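Call for Participants: Visitor Demonstration Day at the Roreck Workshop, Plirnville

Roreck is looking for people to take part in a demonstration day at our Plirnville workshop in October. You do not need a background in robotics. We want people who pack, sort, stock or assemble things for a living, or who used to, and who are willing to spend part of a day watching two-arm robot stations at work and telling us what they think of them.

The open day has two halves. In the morning the workshop is open to invited visitors from local employers and schools. In the afternoon we close the doors to the public and hold small sessions with participants. This call is for the afternoon sessions, although participants are welcome to come early and see the morning program as well.

Applications opened in June 2026 and will stay open until all places are filled.

What you will do

Each participant joins a group of 6. Your group will spend its time at one station, where a pair of arms works over a tabletop with plastic baskets on a raised shelf. An operator runs the station and a second member of staff stays with the group to answer questions.
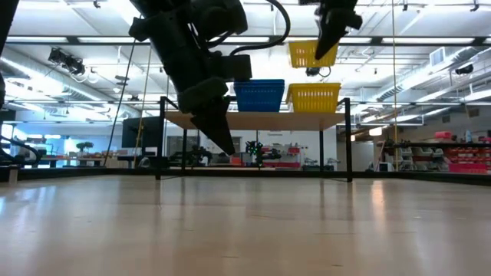

You will watch several runs of the same task, first without any explanation and then again with the operator talking through it. After that you will fill out a short paper form and join a group discussion. We will ask where you would have put things, which steps you would have done in a different order, and what would bother you if you had to work next to the station for a full shift. There are no right answers, and you will not be tested on anything.

Those who want to may also try guiding an arm by hand with the operator beside them. This part is optional. If you would prefer to watch, you will be paid the same.

The session lasts three hours with one break. Coffee, water and sandwiches are provided. Let us know on the application if there is anything you can't eat.

Who can apply

- You must be 18 or older on the day.
- You must have at least one year of paid work in a warehouse, stockroom, shop floor, kitchen, laundry or similar place.
- You must be able to follow a discussion in English.
- You must not be employed by Roreck or by Zakharchenko, which is running the discussion part with us.

We would especially like to hear from people who have worked night shifts, and from people who left hand packing because of wrist, shoulder or back trouble. Seats are available at every station and the workshop is all on one level. 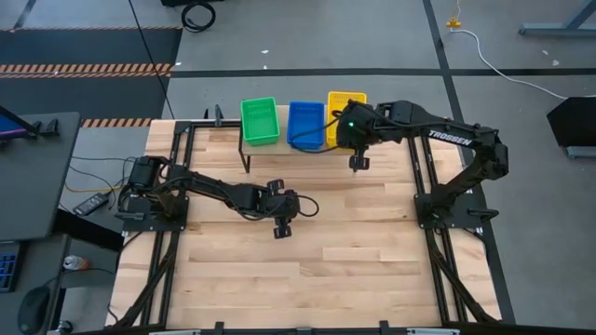 Pay and travel

Participants receive $310 for the session, paid by check or bank transfer within two weeks. If you are coming from Grelledport, there is a free shuttle that leaves in time for the morning program and goes back after the last session. You need to reserve a seat on it when you apply. Drivers can use the lot behind the building. Street parking on the front side is limited to one hour, and cars are towed.

On the day

Wear closed shoes. Tie back long hair and leave scarves, lanyards and loose jewelry in the lockers by the entrance. Please stay with your group while the arms are running and don't reach over a table unless the operator tells you it is fine to do so. Bags can go in the lockers too.

We will make audio recordings of the discussions and write up notes from them. Your name will not appear in the notes. You may leave at any point, and if you leave after the break you will still get the full payment.

How to apply

Write to Arash Ebrahimi, Visitor Program, Roreck, 568 Mill Road, Plirnville. You can also pick up a form at our front desk and leave it there. Put reference 2606 on your letter or form and include:

- your name and a phone number or email address
- the kind of work you have done and for how long
- whether you want to try the hands-on part
- whether you need a shuttle seat from Grelledport
- anything we should know about access or food

A few lines on each is enough. We don't need a resume. Everyone who applies will get a reply, including those we can't place this time. If you would like us to keep your details for a later session, say so in your application. Otherwise we will destroy them after the open day.

Contact: Visitor Program, Roreck, Plirnville | © Roreck. All rights reserved. | Back to top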